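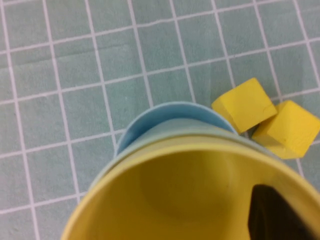
Figure 12. Yellow cup nested in the blue cup, on the grid mat.

Storing the Ladura Cups

1. Lay the grid mat on a level surface and smooth out any creases by hand.

2. Wash each cup in warm water with mild soap. Dry the inside fully before stacking.

3. Stand the light blue cup upright on the mat.

4. Lower the yellow cup into it, open end up. The blue rim remains visible behind the yellow one.

5. To separate the cups, hold the outer cup steady and lift the inner cup straight up. Do not twist.

Note: The grid lines are a guide for placement only - they are not a measuring scale.

CAUTION: Do not force a cup that sticks. Set the pair aside for 2 minutes and try again.

Replacement cups and mats may be ordered under part number 556. Requests should be addressed to Samira Dabbas, Customer Service.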